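**1/** I finished today my first 400 episodes of grocery bag packing with the two-arm table in Menitz. I write here what I learned, maybe it helps someone who starts with the same kind of work.

**2/** The project is called Planelero. We want one policy that can put soft packages into a paper bag and take them out again. Boxes are easy for us already. Chip bags and candy bags are the hard part.

**3/** One episode is one full task, from the rest position back to the rest position. If I stop in the middle to think, I throw it away. The model learns my thinking pause very well, and later it stands still in the same place.

**4/** In the beginning I changed too many things at the same time: the bag, the snack, the start position, my own style of moving. The loss looked fine and the policy was bad. Now I change 2 things per batch and write down which ones.

**5/** Paper bags get old quickly. After many episodes the rim is soft and the handles fall to different sides. I used to replace the bag at the first crease — now I keep it longer, and I note its age in the log.

**6/** Shiny packaging is a separate problem. The reflections move when the arm moves, and our first detector took them for the edge of the package. More examples helped more than any filter we tried.

**7/** The view I look at all day:

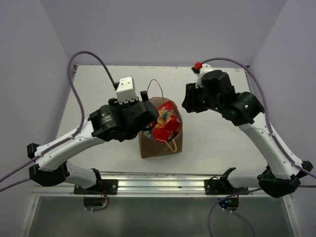 *Left gripper over the rim, right one still away from the bag. Red snack packaging inside.*

**8/** When one arm is near the bag, I try to keep the other one calm. My colleagues in Paredes do it differently, they move both arms all the time. We will train on both sets and compare in March.

**9/** Total in the shared set is now 1037 episodes, theirs and mine together. The failed ones are in a separate folder with a short note on each. Please do not delete your failures, I did it once and I was sorry.

**10/** Next is the same task with a cloth bag from Ruresside. It does not stand up alone, so I expect a slow week. If you have collected data with cloth bags, please write me how you reset between episodes.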